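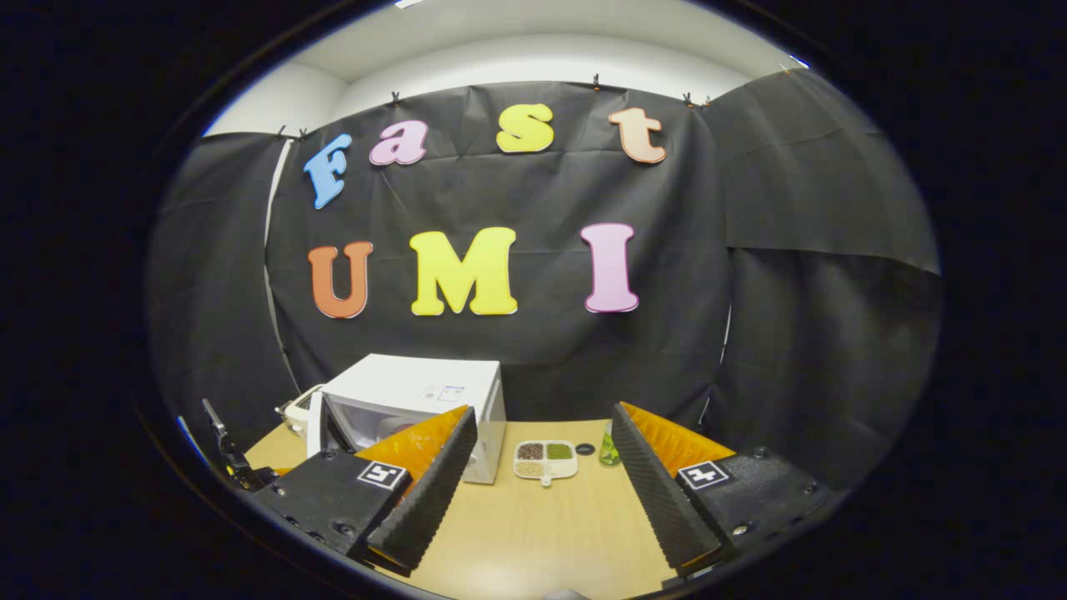
Notebook, Odukoya Teaching Kitchen, Room 7
Entry: 9th September
Entered by: M. Reddy

Purpose of entry: to record the arrangement of the countertop station ahead of the grain warming trials, and to note points for colleagues who will use the room.

The table has been kept in its usual position in front of the black curtain. The microwave oven remains the central item. The order placed with Lestemetti in March was for a 600 watt unit, and the warming times on the wall sheet were written for that rating. Colleagues should continue to use those times until the sheet is revised.

Dry materials. The divided plate holds three materials in separate compartments: dark brown grains, green mung beans and pale beige grains. The plate is to be carried level by its short handle. Material that crosses from one compartment to another must be picked out by hand before the plate is used again. The pale grains and the mung beans separate easily enough. The brown grains tend to catch in the corners and may need a dry brush.

The stock jars are on the storeroom shelf under reference 672. The beige grain is low and has been added to the Celenholm order. Please do not refill from the Killton sack until it has been sieved, as the last portion contained husk.

Oven door. The door takes up a good deal of the table when fully open. Dishes should stand to the right of the oven, clear of the swing. I have asked that small items also be kept away from the hinge side. The door is to be closed by hand at the end of each session and the interior wiped with a damp cloth, including the inner face of the door.

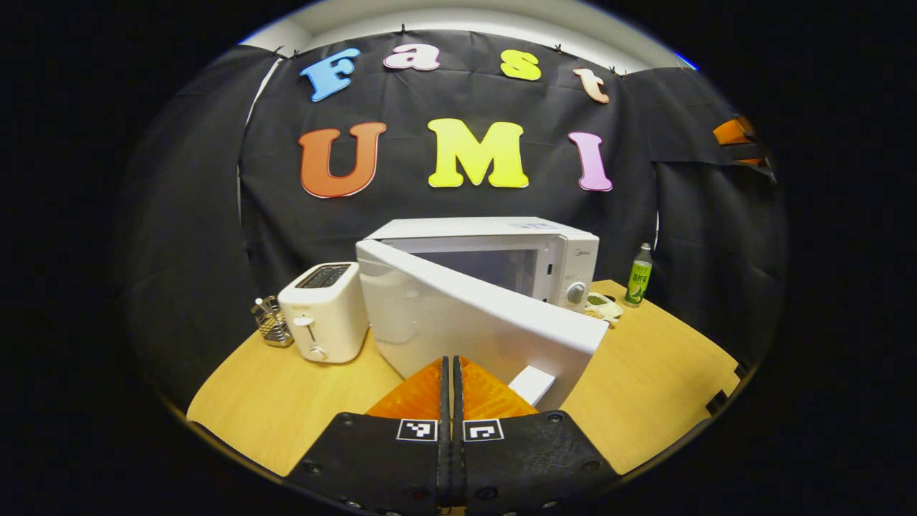 The toaster stays to the left of the oven, with the wire utensil holder beyond it. The toaster is not required for the warming trials and should be unplugged while they are in progress. Crumbs are to be emptied before it goes back into use. Utensils are to be returned to the holder after washing and drying.

Food on the right side of the table, including anything in the shallow white dish, is to be discarded at close. Drinks may remain on the table but must stand well back from the plate.

Outstanding:
Revise wall sheet of warming times. M. Reddy.
Replace trial form 109, supply nearly exhausted.
Confirm delivery date with Celenholm.
Sieve Killton sack.

Muthu Reddy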